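**Skolen, rez-de-chaussée** | 9 septembre 2024

# Des haricots verts entre deux réunions : un coin primeur ouvre au Skolen

Les occupants du Skolen réclamaient depuis le printemps une meilleure climatisation, un deuxième ascenseur et un café qui ait le goût de café. Ils ont obtenu des pommes de terre. Le coin primeur installé au rez-de-chaussée de l'immeuble a ouvert ce matin, entre l'accueil et la salle de réunion, et il restera en place à l'essai jusqu'à la fin du mois d'octobre.

L'initiative revient à Kelechi Babalola, responsable des services aux locataires chez Sullard, le gestionnaire du bâtiment. Les légumes viennent de l'exploitation Kļaviņa, à Zirdale, qui livrait déjà la cantine d'une école du quartier et dont la camionnette passait de toute façon devant la porte. « Elle se garait en double file juste sous mon bureau, raconte Kelechi Babalola. À force de la regarder, j'ai fini par descendre. »
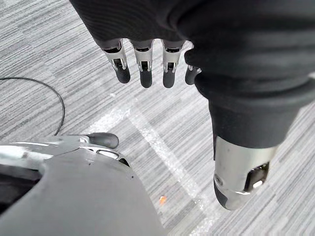 Le choix de l'emplacement a pris plus de temps que celui des légumes. La cour a été écartée pour cause de pluie, le sous-sol pour cause de sous-sol, et le palier de l'étage a donné lieu à un échange de courriels que les intéressés préfèrent ne pas relire. Restait l'espace de passage du rez-de-chaussée, avec sa moquette grise à rayures, qui a toujours eu le mérite de ne fâcher aucune équipe en particulier. La question de la terre qui tombe des pommes de terre a été soulevée en réunion par la société de nettoyage. Il a été décidé que Kļaviņa les livrerait brossées, ce que l'exploitation faisait déjà.

Le fonctionnement est simple, du moins sur la note de service, qui tient en deux pages et comporte une annexe. On se sert, on pèse, on paie par carte à l'accueil. Le sachet de 600 grammes est vendu 4 euros, quel que soit le légume, un tarif unique qui a aussitôt divisé l'immeuble entre ceux qui le trouvent pratique et ceux qui ont fait le calcul pour les pommes de terre. Ces derniers sont majoritairement au service comptable. Une révision du tarif est promise, sans date.

Sullard a mené un sondage en juin avant de se lancer. Sur les 858 badges actifs de l'immeuble, le gestionnaire ne précise pas combien de titulaires ont répondu, mais assure que l'accueil a été « globalement favorable au légume ». La question ouverte en fin de formulaire a surtout permis de recueillir des observations détaillées sur la machine à café. 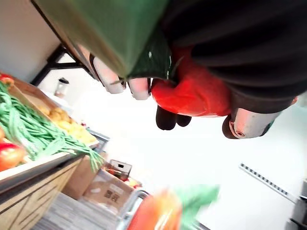
Pour l'assortiment, Kļaviņa a proposé de s'en tenir à ce qui pousse, position difficile à contester mais qui a tout de même été discutée. Un locataire souhaitait des avocats, un autre des ananas déjà coupés. L'exploitation a répondu par une liste courte et une formule de politesse. On trouve donc à l'étal de longs haricots verts qui débordent volontiers du présentoir, de petites pommes de terre jaunes dans une caisse en bois et des poivrons rouges à la peau bien luisante. Les courges sont annoncées pour octobre, à condition que quelqu'un règle d'ici là la question de leur poids, le sachet de 600 grammes ayant été conçu par une personne qui pensait manifestement à autre chose.

Les haricots, eux, ont déjà leurs partisans. Dans la file de ce midi, on s'échangeait des temps de cuisson avec un sérieux que les présentations trimestrielles n'obtiennent pas toujours. Une juriste du premier étage tenait pour huit minutes à l'eau bouillante très salée, son voisin pour la vapeur, et un stagiaire a demandé s'il fallait les cuire. On lui a répondu oui, assez vite et à plusieurs voix. Les haricots verts crus se digèrent mal, et l'après-midi comportait une réunion.

Du côté des poivrons, le débat a été plus bref. On les aime ou on les rend à son collègue. Kelechi Babalola conseille de les passer au four entiers, puis de les laisser tiédir sous une assiette retournée avant de les peler, méthode qu'elle tient de son père et qu'elle a fait figurer dans l'annexe de la note de service, entre les consignes d'évacuation et le numéro du standard.

Le mobilier, enfin, n'a presque rien coûté. La table basse ronde au plateau blanc se trouvait déjà au Skolen, et le panier en fil métallique gris-bleu qu'on a posé dessus peut être emprunté le temps des courses. La note prie les usagers de le rapporter. Elle le dit à 2 endroits, dont une fois en gras.

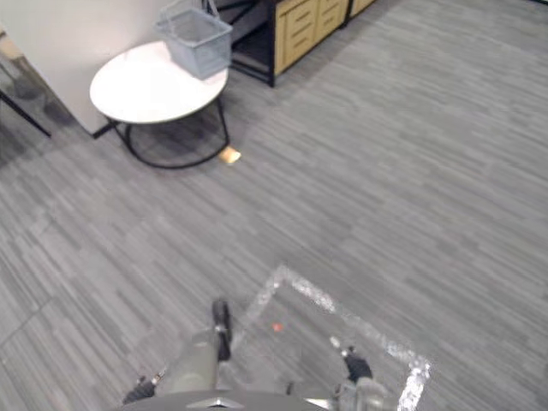
## Horaires et commandes

Le coin primeur est accessible aux personnes munies d'un badge de l'immeuble, de 11 h 30 à 18 heures. Les visiteurs peuvent acheter s'ils sont accompagnés, ce qui donnera peut-être un but à certains rendez-vous. Kļaviņa réapprovisionne le matin, avant l'arrivée des premiers locataires. Ce qui n'est pas vendu en fin de semaine part à la cuisine du restaurant d'entreprise, qui s'est engagée par écrit à ne pas tout transformer en velouté.

Les commandes groupées sont possibles auprès de l'accueil, la veille avant 16 heures. Les sacs réutilisables sont les bienvenus. Les sacs d'ordinateur aussi, mais Sullard décline toute responsabilité.

## Et ensuite ?

Un bilan sera présenté aux locataires fin octobre. Si l'essai est concluant, Kļaviņa envisage d'ajouter des pommes et des œufs, ces derniers faisant l'objet de réserves de la part de la société de nettoyage. Le gestionnaire dit réfléchir à une formule semblable dans un autre de ses immeubles, dont il ne souhaite pas donner l'adresse avant d'avoir parlé aux occupants.

La climatisation, elle, est toujours à l'étude. Les remarques sur le coin primeur peuvent être déposées à l'accueil ou adressées directement à Kelechi Babalola, au service aux locataires de Sullard.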